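Protokoll der Besprechung zum Angebot Urard (Zweiarm-Station für die Kleinkonfektionierung)

Ort: Besprechungsraum Manden
Beginn: 14 Uhr
Leitung: Maribeth Lumanlan

TOP 1 Stand des Angebots
Vornent bietet die Station mit zwei Armen, Greifern, Rahmen und Einrichtung als Paket an. Der Wartungsvertrag ist erst ab dem zweiten Jahr beziffert. Lumanlan hält das für unvollständig und will vorher nichts unterschreiben. Die im Prospekt genannte Verfügbarkeit ist an keiner Stelle belegt.

TOP 2 Probelauf
Aufgabe war das Einsetzen weißer Kunststoffflaschen in einen kleinen roten Gitterkorb. Vornent meldet 161 Durchgänge, davon 20 mit Eingriff von Hand. Was als Eingriff gezählt wurde, geht aus dem Bericht nicht hervor. Shehu (Packerei) fragt, ob ein nachgerückter Korb schon darunter fällt. Keine Antwort von Vornent bis heute. Außerdem lief alles mit einer einzigen Flaschenform. Unsere Packerei hat täglich mehrere, darunter weiche Tuben.

TOP 3 Aufwand
Die Umstellung auf ein neues Gebinde soll laut Angebot 2 Stunden dauern. Shehu bezweifelt das. Wer die Umstellung macht und ob sie extra kostet, ist offen.

TOP 4 Beschluss
Keine Bestellung im November. Verlangt werden das vollständige Fehlerprotokoll und ein zweiter Probelauf mit 3 eigenen Gebinden, in unserem Beisein. Eine Anzahlung wird abgelehnt.

TOP 5 Verschiedenes
Der Korb aus dem Probelauf ist kleiner als unsere Versandkörbe. Lumanlan klärt, ob der Arbeitsbereich für die große Ausführung reicht.

Ende: 15.20 Uhr

Anlage zu TOP 2

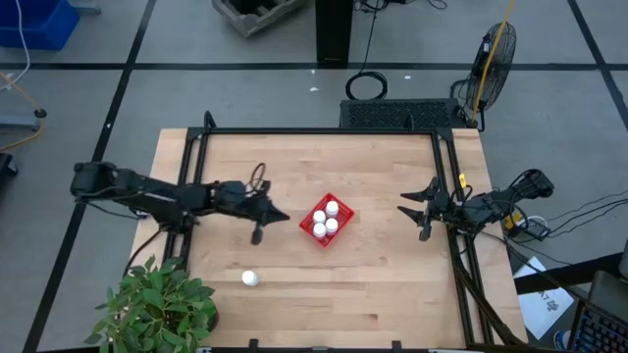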